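3.2 Die Spielzeugkiste im Wohnzimmer

Ich gebe zu, dass ich mit dem Wohnzimmer zuerst gar nicht anfangen wollte. In der Literatur zum häuslichen Aufräumen geht es ja meistens um Küchen und Kleiderschränke, und als Adel El Fassi mir vorschlug, ein ganzes Kapitel den Spielsachen zu widmen, fand ich das etwas übertrieben. Inzwischen sehe ich das anders! Beim Spielzeug lässt sich nämlich wunderbar beobachten, was eine Familie unter »aufgeräumt« versteht, und das ist selten dasselbe, was im Ratgeber steht.

In unserem Flanness-Material stecken 312 Einträge zu Behältern, und ein großer Teil davon betrifft das, was ich hier die gemischte Kiste nenne: ein offener Behälter, in dem Plüsch, Plastik und Figuren durcheinanderliegen (Riaan Steyn sagt lieber »Sammelkiste«, wir haben uns da nie geeinigt). Solche Kisten haben keinen festen Platz. Sie wandern vom Regal auf den Boden und zurück, und sie stehen gern da, wo gerade gespielt wird. Abbildung 2 gehört zu diesem Typ.

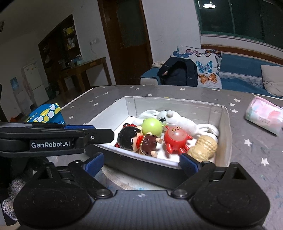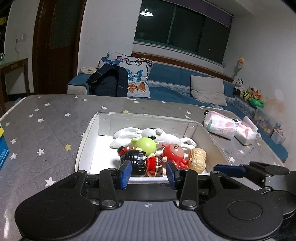 Abbildung 2: Gemischte Kiste, weiß und oben offen, mit Plüschtier, erdnussförmigem Spielzeug und einer Figur im roten Kleid. Dahinter das blaue Sofa mit Schmetterlingskissen und Rucksack.

Muss man Plüschtiere und Plastikfiguren beim Aufräumen trennen?

Für den Alltag reicht eine gemeinsame Kiste völlig aus, solange sie offen ist und das Kind den Inhalt von oben überblicken kann. Getrennt wird in unseren Haushalten erst, wenn etwas gewaschen werden soll oder wenn Kleinteile dazukommen, die sonst nach unten rutschen.

Die Frage wurde mir in den Gesprächen so oft gestellt, dass ich sie samt Antwort einfach stehen lasse. Spannender finde ich, was neben der Kiste passiert. Auf dem Sofa landet nämlich alles, was gerade keinen Platz hat - Kissen, Taschen, Stofftiere -, und das gilt in vielen Familien keineswegs als Unordnung. Eine Mutter aus der Pukumthorpe-Gruppe meinte dazu, das Sofa sei eben »das Wartezimmer«. Ich habe den Ausdruck übernommen und in der Auswertung als eigene Kategorie geführt, obwohl Riaan bis heute protestiert.

Für die Kodierung haben wir deshalb zwei Zustände unterschieden. Ein Gegenstand ist entweder verstaut (in einem Behälter, egal in welcher Lage) oder geparkt (sichtbar auf einem Möbelstück abgelegt). Grenzfälle gibt es natürlich reichlich, zum Beispiel Sachen, die oben auf einer vollen Kiste thronen. Die zählen bei uns als verstaut, sofern sie den Rand nicht verlassen haben. Wie sich das Verhältnis der beiden Zustände im Lauf eines Abends verschiebt, zeige ich im nächsten Abschnitt.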